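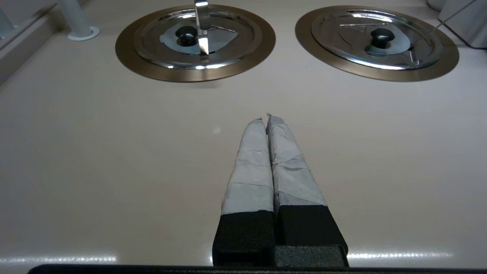 Pale worktops: lovely to look at, a bit of a commitment to live with.

I have wanted an off-white worktop since I was old enough to have opinions about kitchens, which in my family was very young indeed. My mum had brown. My gran had a darker brown. So when we finally moved to Mandgate in March, into a house with a kitchen from another century, I knew exactly what I was going to do (and had been saving pictures of it for years, to the despair of everyone I live with).

What I hadn't reckoned with was how many off-whites there are. I came home from the showroom with 11 samples and laid them along the windowsill, and for a week I shuffled them about like a card sharp. One went pink at teatime. One looked like old piano keys. My favourite, naturally, cost £259 more than the one next to it, and my husband swore he couldn't tell them apart!

Joris Postma, who fitted ours, has been putting in kitchens for 27 years and has a simple test. "Put a mug of tea on it and walk away," he told me. "Come back after lunch. If the ring bothers you, buy something darker." I did it, the ring came off with washing-up liquid, and I placed the order that afternoon before I could dither.

Turmeric is another matter. I made a curry the first weekend, got cocky with the spoon, and spent the evening dabbing at a yellow splodge with bicarb paste. It faded after three goes and I've kept the jar on a saucer ever since.

Would I choose it again? Oh, in a heartbeat. The room faces north and used to need the lights on by mid-afternoon, and now I can read a recipe by the window until supper. I'm looking at tiles next.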